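Test cell at Zakum back in service after cable and finger work

The dish-wiping cell at Zakum went back on the schedule in December after a maintenance stop that ran longer than planned. Staff replaced a worn cable, refitted both gripper fingers and reset the position of the clear walls around the work area.

The cell, known in the building as Lulla, has one arm mounted over a shallow walled tray. It repeats simple kitchen jobs with sponges, bowls and cups, and the lab uses the runs to compare grip settings. Lulla had logged 1221 cycles since its last full service when the arm began to stop partway through its approach with a signal fault.

Melaniia Tkachuk, the technician in charge of the cell, traced the fault to the gripper cable. The jacket had rubbed against the housing at the same spot on each wrist turn, and one conductor had opened up inside.

"It would run fine for 20 minutes and then drop out," Tkachuk said. "You could bring it back by moving the cable with your hand, so we knew where to look."

The new cable came from Cemico, the lab's usual parts supplier. It was fitted with a longer loop behind the gripper so that it does not pull tight when the wrist turns. The old one had been tied close to the arm.

With the gripper off, Tkachuk also checked the fingers. The left one sat slightly out of line with the right, enough to twist a soft object as the grip closed. Both were removed, cleaned and put back with new screws. The wrist coupling was checked for play and left as it was.

The walls took up most of the second day. One side panel had crept inward, and the arm's stored limits no longer matched the real edges of the tray. Diệp Hầu, who writes the motion programs, measured the tray again and entered new limits for each side. He also raised the travel height so the fingers clear the panels when the arm comes in from a corner.

Testing started with an empty gripper at reduced speed, followed by runs with a foam block. Hầu kept the first contact tests to a single bowl, with the rest of the floor clear, so any drift in position would be easy to read.

"We do the rim first," Hầu said. "If the height is wrong, the rim is where you find out."

The cell completed 223 test cycles without a signal fault. Two were stopped by hand when the sponge was gripped too low, and the pick height was changed after the second stop. Full speed was restored the next morning.

A green sponge in the gripper, at the rim of the pale wooden bowl.

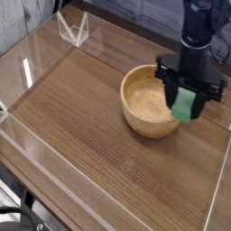
New service schedule

The gripper cable will now be inspected every 100 hours of running time, and finger alignment will be checked at the same visit. Wall positions will be measured every 21 days. The results go into the cell log, which Võ, the contractor that looks after the lab's other arms, can also read.

A spare cable has been ordered and will be kept in the cabinet next to the cell.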